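Setting Up the Play Kitchen Table
By Leidy Grajales
Last updated in July
6 minute read

Section 3: Laying out the tabletop

OK, so by now you've got the table standing and the top wiped down (if you skipped Section 2, go back, I'll wait). This is the part I like best! We're going to put out the dishes, the play food and the little oven so that kids can walk up and start cooking without digging through a bin first. 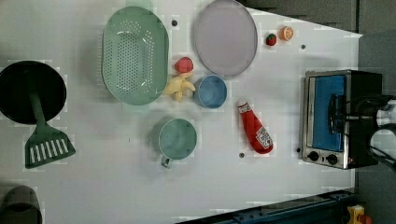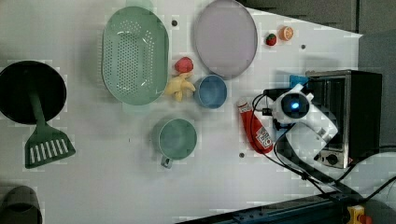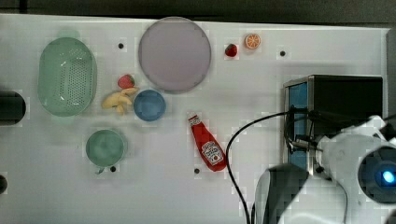
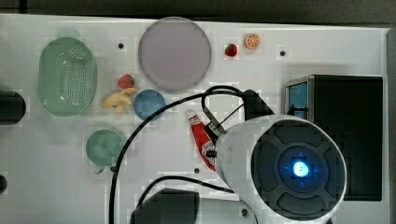
The Dumidville table from overhead: colander, lavender plate, blue bowl and ketchup bottle.

I use the same layout at Dumidville and at Ilmont, so if you help out at both you only have to learn it once. Your pieces may be different colors from mine. Go by the shape and size and you'll be fine.

Before you start

Get everything out of the Jirska tub and put it on a chair next to you. I used to unpack straight onto the table, and I'd end up shuffling things around for ages with a kid already tugging at my sleeve. Check each piece for cracks as it comes out. Anything split goes in the repair bag for Arnulfo Apaza, who is a wizard with glue and also very slow, so don't promise anybody their favorite cup back by Sunday.

CAUTION: The strawberries and the orange slice are small. If you're expecting kids under 3, leave the tiny food in the tub and put out the bigger things.

Putting things out

1. Start with the big dishes. The oval colander goes on the left with its long side running away from you, and the large round plate goes near the top, in the middle. Everything else fits in around these two, so get them where you want them first.

2. Set the small blue bowl just below the plate. Ours almost always ends up right against it and I've stopped fighting that.

3. Put the green cup lower down, below the colander, with the handle pointing toward the front of the table. Little kids grab whatever part is closest, and I'd like them to grab the handle!

4. Lay the frying pan at the far left. Handle toward the front again, and the slotted spatula goes down by the handle. Leave the pan empty. They'll fill it within 2 seconds, and it'll be with something you'd never fry.

5. Place the toy oven on the right side. Give the knobs a turn before you let go of it and make sure they aren't stiff.

6. Now the food (my favorite). A strawberry and the banana go in the space between the colander and the blue bowl, and the other strawberry and the orange slice go up by the right side of the plate. Lay the ketchup down toward the middle. You can stand it up if you want, but it gets knocked over on every visit I've ever worked.

NOTE: Don't pile the food into the bowl or onto the plate. I know it looks cute! The kids want to do the serving themselves, and a full plate looks finished to them, so they wander off.

NOTE: There are small round holes in the white top. They're supposed to be there. Please don't plug them with putty (hi, Gilberto), and do check that no crumbs have gotten in when you wipe down.

Swapping the food

Milagros Bedoya likes to change one piece partway through the afternoon, and I've started doing it too. Take away the banana and put out a drumstick or a tomato, and suddenly it's a whole new dinner. Change one thing at a time. When I swapped the lot at once a little guy at Ilmont got really upset about his missing orange, and I felt terrible.

If you need more pieces, the Boateng box in the hall closet has spares. Dayana Castaño has the key. Ask her before you buy anything, because the last time somebody went shopping we wound up with 400 plastic peas, and I'm still finding them in my car.

Packing up

1. Food first, into the zip bag.

2. Colander at the bottom of the tub, with the blue bowl and the cup sitting inside it.

3. Plate flat on top, then the pan and the spatula. The ketchup slides down the side.

4. The oven doesn't go in the tub. Carry it with both hands and put it on the low shelf.

CAUTION: No dishwasher for any of this. Warm water, a drop of soap, and let it all dry on a towel before the lid goes on.

Section 4 covers the aprons and the hooks.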